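Home Issues Current Volume Authors Submit Contact

Share 4 Comments 10

4. What membership money buys: a second look at the Grerach and Ginard figures

4.1 The claim under test

Community art schools like to say that a member is worth more than the fee. The argument runs as follows. A person who pays for a yearly membership takes more courses, stays longer, brings friends, and gives more when asked. The fee itself is small, but the loyalty it creates is said to be large. Antunes put this in its strongest form when he wrote that membership "turns a customer into a neighbor," and the line has been repeated in a good many annual reports.

We doubt it. Our doubt is a modest one. We accept that members take more courses than non-members at both of the schools we studied. We do not accept that the membership made them do it. A person who already plans to take three courses in a year has every reason to buy a card that cuts the price of each. The discount finds the keen student; it may do very little to produce one. Most of the published work treats these two stories as if they were the same, and some of it never mentions the second.

4.2 Records

We used enrollment records from two schools. Grerach runs studio courses in drawing, ceramics and printmaking out of a former bank building. Ginard is smaller and teaches mostly painting and textiles, with a short program of furniture repair and hand tool courses. Both sell a yearly membership, both give members a discount of 10 percent on tuition, and both promise that part of the fee goes to a fund for students who cannot pay.

We asked for 500 student records and received 476 that could be used. The rest lacked either a join date or a course history, and without both there is no way to tell whether a person enrolled before or after becoming a member. Earlier studies do not appear to have worried much about this. Antunes, for example, counts any course taken in the same year as the membership as a course taken "by a member," even where the course came first. A student who took two classes in the spring and joined in November would enter his tables as a member with two classes. That is a generous way to count.

Staff at Ginard entered join dates by hand until the school moved to the Tuncer booking system, and the older entries are less reliable. We left them in. Dropping them makes our case slightly stronger, and we preferred not to lean on a choice that suited us.

4.3 Before and after joining

If membership changes behavior, the change should show up after the join date. We compared each member's enrollment in the four terms before joining with the four terms after. For the Grerach students there is a rise in the first term, and then a fall back to the earlier level. At Ginard the rise is smaller and we would not care to defend it.

The first-term rise is easy to explain without any talk of belonging. Many students join on the day they sign up for a course, at the same desk or on the same web page, and the system prompts them to do so. The course comes along with the card. Once we set aside courses booked on the join date itself, very little of the rise is left.

We then looked at early renewals, which fund-raising staff often treat as proof of attachment. Here the picture is mixed. Members who renewed early did go on to take more courses. They were also the members who had taken more courses in the past, and when we matched them with non-members of similar history the gap narrowed until it was hard to separate from chance. The Fumeck survey, which asks members how connected they feel to their school, cannot settle the matter. It goes only to current members, so anyone who drifted away has no chance to say so.

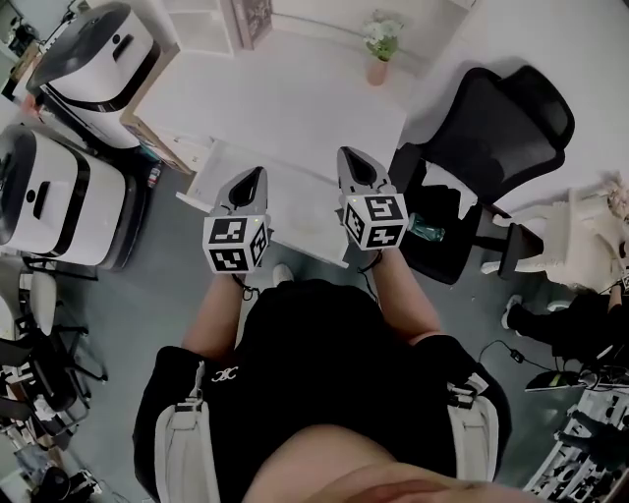
Figure 4. Person at a white desk with both arms extended toward an open drawer, seen from above.

4.4 The outreach fund

The promise that part of each fee supports free places deserves a separate word. It is a decent aim, and we have no complaint about the aim. Our complaint is about the accounting. At both schools the outreach share is paid into the general budget and then assigned to free places that, as far as we can tell from the budgets we were shown, would have been offered in any case. Neither school could point to a place that existed in one year and not in another as a result of membership income. Ginard was frank about this. Grerach sent us its brochure.

It may be that the promise helps to sell memberships even if it does little for the fund. That could be tested by offering the same card with and without the pledge. We proposed such a trial to both schools and were turned down by both, on the grounds that it would confuse the front desk.

4.5 Limits

Two schools are a thin basis for a general claim, and we make none. Course counts also miss a good deal. A member who comes to every open studio and never books a class looks idle in our records, and may be the most devoted person in the building. Antunes has raised this point in reply to an earlier draft, and he is right to raise it. It does not rescue his own tables, which rest on the same counts.

Previous section Next section References Back to top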